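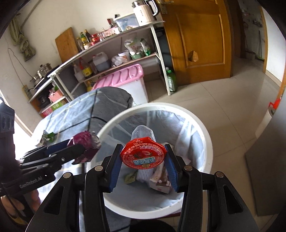
A reader wrote in to ask if the Mullura loop can be walked in one day, and my reply was that I needed two.

Blog > Trips > Mullura

2022-04-02

The loop is 19 miles. I camped at Trilberg, where a site costs $59 in September and the last mile is steep. My pack was too heavy and I felt it on the second morning. Water was low at the upper creek, so fill up at camp.

Comments

Did it in one day, wouldn't again.

Is the upper creek the one past the footbridge?

Yes, just past it.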